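# Frequently Asked Questions: Teaching by Demonstration at the Wedside Workshop

Last revised Oct 22, 2025. Questions not covered on this page should be sent to Deisy Rengifo, who coordinates operator training at Wedside.

## General

### What is an operator asked to do?

An operator shows the robot how a task is done, either by guiding the arm by hand or by driving it from the control station. Each complete run is stored as one demonstration. The Osutus project requires 200 accepted demonstrations for every task on the list.

### Do I need experience with robots?

No. New operators complete an introductory session with Timo Fuchs and then record 100 practice runs. Practice runs are kept apart from the project data and are never used for training a model.

### Which method should I use, hand guiding or remote control?

The task sheet states the method. Hand guiding is normally assigned to short tasks with one object. Remote control is assigned where the operator's hands would otherwise block a camera's view. The two methods may not be mixed within a single set.

## Preparing the Work Area

### Why is the surface marked with blue tape?

The tape divides the surface into squares, so that start positions can be written down and repeated. A task sheet may state, for instance, that a bin is to be placed against a given line or inside a given square. Operators should check the placement in the wrist camera view before the first run.

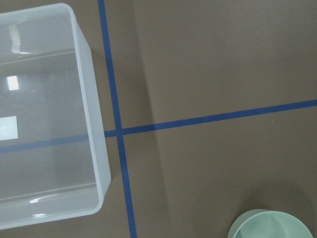 *Wrist camera view: translucent bin beside a tape crossing, with a round green container at lower right.*

### May a bin lie across a tape line?

Yes, if the task sheet permits it. A line that passes under a translucent bin can often still be seen faintly through the base, and this is acceptable. Please do not lift or cut the tape to make room.

### How exact must the placement be?

Objects should be in the correct square and turned the correct way. Small differences from run to run are welcome – a model trained on identical starts tends to fail when an object is moved slightly. Large changes must be entered in the session log.

### What should I do if the tape is damaged?

Stop recording and inform Britta Reinholz. Replacement tape is laid from the measured plan, never by eye. Sets recorded before and after a repair receive separate numbers.

## Recording

### When does a demonstration begin and end?

It begins when the operator presses the start pedal with the arm in its home position. It ends when the task is complete and the arm has returned home. Waiting at either end should be kept short.

### I made a mistake in the middle of a run. Should I start over?

If the mistake can be corrected in a natural way, such as by taking hold of an object a second time, please continue and mark the run "recovered". If an object has left the work area, discard the run.

### Which cameras are recorded?

Both the wrist camera and the fixed camera are recorded. The fixed view should show the foot of the robot pedestal and the taped squares in front of it. If the fixed camera has been bumped, compare its picture with the reference view before going on.

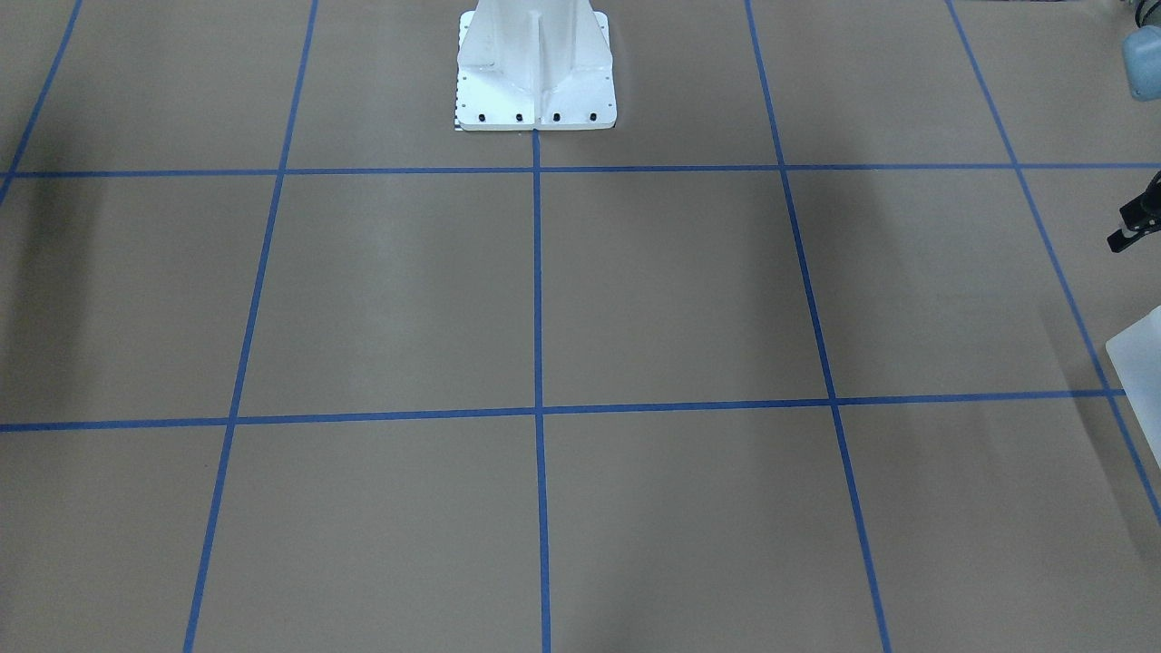
### Can I review my own runs?

Yes. Runs may be played back at the control station until the session is closed. After that, requests go to Dirk Rathjen, who is responsible for review at the Wornley office.

## Data and Safety

### Who has access to the recordings?

Access is limited to project staff. The current release holds 389 accepted demonstrations, and the next is planned for July. Voices are not recorded.

### May I reach into the work area during a session?

Only when the arm is paused and the status light is green. Under remote control, a second person must be present at the stop button for the full session – this rule has no exceptions.

### Whom do I contact about a fault?

Faults with the arm or the control station are reported to Loïc Ferrand. Please include the session number and leave the equipment paused until he has replied.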